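Sorting bench news from Workbridge

The sorting bench at the Srisuk workshop has been running since May, and several members have asked what goes on there and whether they can send things in. The short answer to the second question is yes, with a few limits listed further down.

The bench came out of a plan by Daranee Jitpraphai to get our boxes of blocks back into usable order. Over the years the play sets, the counting sets and the leftover stock from Dretia had all been tipped together. When Daranee and Theerawat Kamolrat went through the store room they counted 1,809 blocks, of which 313 were too chipped or split to lend out again. Those have been set aside for the Punham craft group, who sand them down for other uses.

The method is simple. Blocks go into an open gray bin a few at a time and get moved across to a second bin by color. Six is a good number to have out at once. With more than that they pile on top of each other and it takes longer to pick out the one you want. Red and green are done first, as those are the colors the lending sets use most.
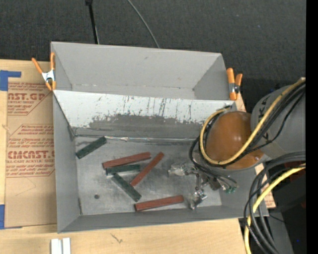

Theerawat keeps a sheet next to the bench where each finished batch is written down. A batch is 100 blocks, boxed by color and labeled with the month. Please don't start a new box until the last one is on the sheet - we had two boxes in May with no label, and both had to be opened and counted again.

The bins are the old ones from the Punham store. They are worn, and the front one has had hard use, but they are deep enough that blocks stay in and they wipe clean. New ones were priced and we decided to put the money toward shelving. If anyone has gray open bins of a similar size, Daranee would like to hear from you.

For those sending blocks in, plain rectangular ones are fine in any color. We can't take magnetic sets, foam blocks or anything with batteries. Bag them by color if you have time - it saves the bench a fair amount of work, but mixed bags will be accepted too.

Drop-off is at the side door at Srisuk until 4 p.m. Leave your name on the bag if you want it back. The first sorted sets are ready to borrow now, and requests go through the Workbridge lending desk as usual.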